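Textile swap moves to Strand hall for May

The Stullametti textile swap will move to the Strand hall in May, after outgrowing the side room at the library where it has been held until now. Doors open at 2 p.m. on Sunday and the swap runs until the last table is cleared.

Organizers said 238 pieces changed hands at the last swap, most of them household fabric: napkins, pillowcases, tablecloths, curtain panels and scarves. Clothing is accepted too, but it has its own rail at the back and is handled separately.

The main change this time is in how the fabric is sorted. Each piece goes from a basket onto a plain white work surface, where it is opened out and checked before it is folded and put in a group. Baskets are plastic, so they can be wiped down between loads.

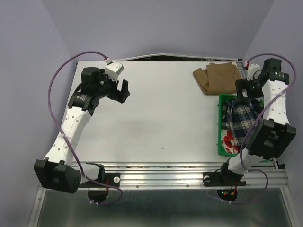 Pieces are sorted into three groups. Plain cloth goes in the first, prints in the second, and anything that needs mending in the third. The mending group was added after visitors asked for it – many said they would gladly take a good tablecloth with a loose hem if they knew about the hem before they got home.

Prints remain the most popular group by a wide margin. Large florals go quickly, especially those on a white ground, and visitors often use them for cushion covers and tote bags. Smaller checks and stripes tend to stay on the tables longer.

Anyone bringing fabric is asked to wash and dry it first. Ironing is not needed. Pieces with stitched hems should be left as they are, even if the hem is narrow or the edge has started to curl. Cutting the hem off makes a piece smaller and causes it to fray in the bag.

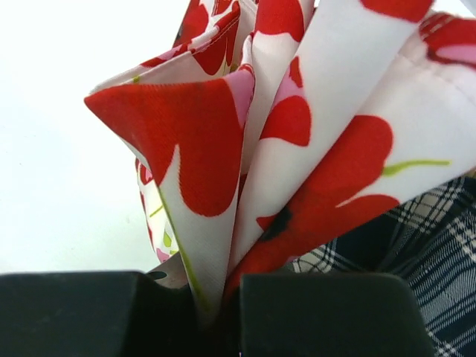 Silky and satin-type fabrics should be kept apart from heavier cotton when packing. They slide out of a stack and crease easily, and last time several ended up at the bottom of bags under denim. A paper bag or a pillowcase works well for carrying them.

There is a limit of 30 pieces per household. Each piece brought in earns one token, and each token can be exchanged for one piece from any group. Tokens from earlier swaps are still good. Visitors who have nothing to bring can buy tokens at the door.

Sidus, the sewing shop on Vultirum Street, will have a table with thread, buttons and bias tape. The shop will also take in scissors for sharpening, to be picked up at the counter the following week.

Fabric can be dropped off ahead of time at the Strand hall side entrance on weekday mornings. Bags should be tied and marked with the number of pieces inside. Feather pillows, carpets and foam cannot be accepted – the town recycling yard takes all of these.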